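Elogio da prateleira aberta

9 de fevereiro de 2025

Mudei-me em junho e a primeira coisa que fiz, antes de abrir a caixa dos lençóis, foi tirar as portas dos armários da cozinha. Ainda hoje me entusiasmo quando conto isto. A minha mãe ficou horrorizada, o Samer Moussa, que me emprestou a chave de parafusos, perguntou duas vezes se eu tinha falado com o senhorio, e eu passei a noite sentada no chão a olhar para as prateleiras como quem olha para o mar.
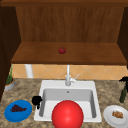
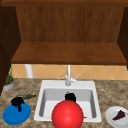 Madeira castanha e bancada de granito salpicado: é uma combinação que defendo em qualquer discussão.
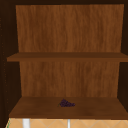
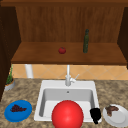
O que uma porta faz a uma cozinha

Cresci numa casa em que tudo se fechava. O açúcar estava atrás de uma porta, os copos atrás de outra, o pão dentro de um saco dentro de uma gaveta. Para fazer um chá era preciso abrir e fechar meia cozinha, e as visitas ficavam de pé, encostadas à parede, à espera de que alguém lhes desse uma chávena. Ninguém de fora se atrevia a mexer em nada.

Agora reparem no que acontece numa cozinha aberta! As pessoas servem-se. Entram, veem os copos, tiram um, enchem-no na torneira e continuam a conversa que traziam do corredor. A Waltraud Hauser, minha vizinha do andar de baixo, veio cá pela primeira vez pedir sal e acabou a fazer o molho da salada enquanto eu procurava a saladeira (que estava, confesso, à frente do meu nariz). Desde então cozinhamos juntas às quintas, ela com as receitas da avó e eu com a mania de pôr limão em tudo.

Há quem me diga que é uma moda e que vai passar. Pode ser que a moda passe, mas a prateleira é mais velha do que qualquer revista. Nas cozinhas de aldeia que conheci em miúda havia uma tábua comprida por cima do lume e era ali que a casa inteira se lia: o pote do azeite, o alho, a malga de cada um. Quem entrava sabia logo se havia pão.

O pó, sim, o pó

Vamos a ele, que é sempre a primeira objeção. Há pó. Há também gordura, sobretudo perto do fogão, e um armário sem portas não perdoa a quem frita muito. A minha solução é preguiçosa e funciona: ao alcance da mão fica só o que uso todas as semanas, e o que se usa todas as semanas lava-se todas as semanas. O resto foi para uma arca no corredor. O serviço de festa, por exemplo, e a máquina de fazer massa, que saiu da caixa 2 vezes na vida.

Foi essa arrumação que me mudou a cabeça. Eu tinha 40 copos. Vivo sozinha! Havia copos de iogurte, copos de casamentos de gente que já se divorciou, três de cerveja que vieram de um bar em Oltero e sobre os quais prefiro não me alongar. Atrás das portas, aquilo não pesava nada. Assim que ficaram à vista, comecei a dar copos a toda a gente que subia as escadas.

E com a comida foi parecido. Deixei de comprar lentilhas a pensar que não tinha lentilhas. A fruta passou a ser comida antes de amolecer, e um frasco de feijão que se vê da mesa acaba por ir para a panela - o que ficava no fundo do armário da minha mãe ia para o lixo, com o rótulo desbotado e um pedido de desculpas.

O vazio também se usa

A Seraina Nägeli, que discorda de mim em quase tudo e com quem adoro discutir, acha que uma prateleira vazia é triste. Para ela, um armário deve estar cheio, é sinal de casa governada. Eu acho uma tábua livre uma das grandes alegrias domésticas. É onde se pousa o bolo a arrefecer, o ramo de salsa que alguém trouxe, as compras enquanto se atende o telefone. Já passei tardes de domingo a arrumar só para ganhar um palmo de madeira, e garanto que fiquei mais contente do que com muita coisa que comprei.

Não peço a ninguém que arranque as portas amanhã. Quem tem crianças pequenas, gatos trepadores ou um fogão muito ativo terá as suas razões, e eu não moro lá. Mas experimentem com um armário só, durante 3 semanas, o mais próximo da mesa. Guardem as dobradiças num saco com os parafusos, com uma etiqueta (eu não pus etiqueta e arrependo-me). As minhas portas estão atrás do roupeiro, embrulhadas num lençol velho, e o senhorio vem cá em junho.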